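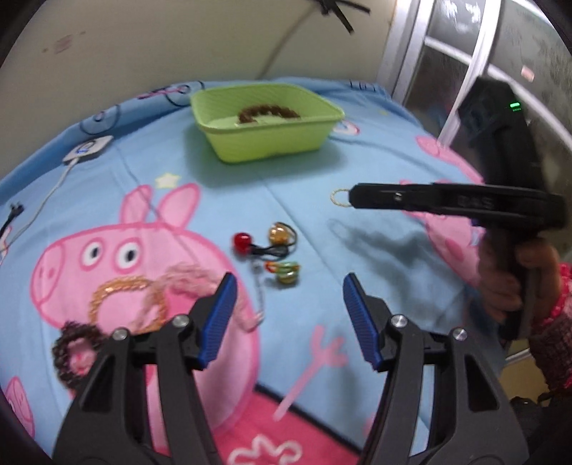 4.2 Comment Reciprocity in Hobby Blogs

Reciprocity was measured on Skudik, a hosting service used mainly by personal and craft bloggers. The sample holds 506 blogs that published at least once in October, and a comment was coded as reciprocal when the receiving author left one in return within 17 days. Posts were sorted by topic before coding, and the smallest topic group was household and personal items. A typical post in that group shows a few hair accessories on a bed, as in Figure 1, where a fuzzy pale-pink scrunchie and a gold braided hair tie lie on a light-blue sheet printed with cartoon pigs. Posts of this kind carry little text, so the topic code was assigned from the title and tags alone.

Figure 1. Hair accessories on a printed sheet.

6 min read

Two coders (Simanjuntak and Rahman) worked independently and settled disagreements by discussion. Comments made by the blog's own author were dropped, as were comments shorter than six characters. Threads imported from Emumier kept their original time stamps, but the import removed reply links, and for those threads the order of comments was used to infer who was being answered. This rule probably overstates reciprocity in long threads.

Blogs with more than 1000 followers were analyzed separately. Their authors answer on the page where the comment was left and seldom visit the commenter's blog, a pattern that the measure defined by Chong does not separate from silence. We therefore report replies and return visits as two variables. The link between them was weak in the larger blogs and stronger in the smaller ones. Age of the blog was entered as a control in both models.

17 shares | 6 comments

Search this site Go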